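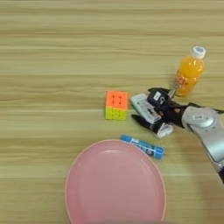 Support > Heating > Remote controls > Ticket 1009

Products | Manuals | Spare parts | My tickets | Contact

Zellitz wall heater ignores the remote in the evening (status: open, with customer notes)

The remote for my Zellitz wall heater works perfectly well at breakfast and then hardly at all once it gets dark, and I've been round and round with it for a fortnight, so I'm putting everything in one ticket instead of ringing again. It's the white one with the rows of small dark grey buttons. It lives on the wooden table in our back room with whatever else has been left there, and at the moment that means a puzzle cube, a blue glue stick and a big pink oval plate. The table is straight across from the heater with nothing in between, so please don't send me the bit of the manual about moving the sofa!

What happens: I press the power button, the heater doesn't beep, I press it again, still nothing, then I get up and walk towards it pressing all the way like a fool, and at arm's length it beeps and comes on. Same story with the temperature buttons and the timer. The buttons on the heater itself are fine at all hours. It cost £159 and it heats the room beautifully, I've no complaints there at all.

I filled in the online form first and got the automatic reply telling me to change the batteries. I had already changed the batteries. I've kept notes from then on, and they're copied out below more or less as I wrote them, with some of the grumbling taken out.

Note 1, evening. New batteries again, a different make, straight out of the packet. Checked the plus and minus ends twice. Cleaned the little springs with a dry cotton bud, though they looked clean enough to start with. No change. Worked at arm's length, nothing from the table.

Note 2, next morning, before eight. Sat in the same chair with the same batteries and it came on first press. Turned it off and on six times just for the pleasure of it. Went out thinking it was mended.

Note 3, same evening. Not mended. Tried pointing it higher, lower, and off the ceiling (somebody on a forum swore by that). The ceiling worked once and never again.

Note 4. Did the phone camera test from your help page, where you look at the end of the remote through the camera and press a button. I could see the little light flashing a sort of pale purple on my phone, nice and steady, every button I tried. So I take it the remote is sending something. I did this one in the evening too, in case it was only feeling lively in the mornings.

Note 5. Wiped the dark window on the front of the heater with a damp cloth. Quite a bit of dust came off, which I'm slightly ashamed of. Very small improvement, maybe one step further away than before, but that could be wishful thinking on my part.

Note 6. Borrowed my sister's Vusora universal remote, which claims it can learn up to 400 different appliances. Took most of an hour and a cup of tea to get it to learn the power button, and then it behaved just like mine – fine close up, useless from the table. I thought that was rather telling. Two remotes with the same fault seems a lot to ask. I've given hers back now, so I can't repeat that one unless you really need me to. 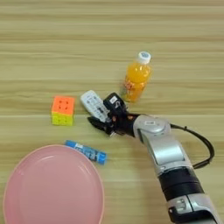

After the Vusora business I stopped fiddling with the remote and started thinking about the room, and what's different about it at night. Curtains, for one. Lights, obviously. The telly's in the front room so it isn't that. I drew the curtains at ten in the morning and tried it in the gloom: worked every time. Then I switched on the main light: still worked. Then the Hiebert reading lamp, which I was sure would be the villain, being old and a bit buzzy. It wasn't! Worked fine.

That left the strip of Bastitz lights along the shelf, and the shelf is right over the heater. We put those up in November and I can't tell you whether the trouble started then, as it wasn't cold enough in the back room to bother with the heater much before. Switched them on, sat down, pressed power. Nothing. Switched them off, pressed power. Beep. I did it over and over and made my husband come and watch, and then he had a go and got the same.

Note 7. Strip on full brightness, no response from the table. Strip dimmed halfway, worse if anything. I'd expected better. Strip off at the wall, perfect. I've tried it with the strip on and a bit of card held up over the heater window like a little porch, and with the card there it works about half the time. My arm got tired so that's not a proper test.

So my questions, and I'd be grateful if a person could read these and not just the machine that sends out the battery advice.

Is it a known thing that strip lights upset the receiver on this model? If it is, could it go on the help page under the battery bit?

Is there a hood or a filter I can fit over the window? I looked under Spare parts and found only brackets and fuses. I don't want to tape card to it permanently, it's a heater and I'd rather not have card anywhere near it.

Would a different heater control board behave any better, or are they all the same? I'm still in the guarantee and I have the receipt. Serial number is on the form I sent before.

And a smaller one while I'm here. When it does come on it sometimes comes on at the low setting, the 400 watt one, even if I left it on high. Is that normal after it's been off at the wall, or is it part of the same trouble? It's only done it a few times and I haven't been writing those down.

For now we're having the strip off whenever we want to change anything, then putting it back on again afterwards, and it's a nuisance but we're warm. I can move the strip to the other end of the shelf if you'd like me to try that, I'd just need to unstick it and I'd rather wait until I've heard from you, as the sticky backing won't go twice. Evenings after six are best if you want to phone.

3 comments | 5 people have this problem | Share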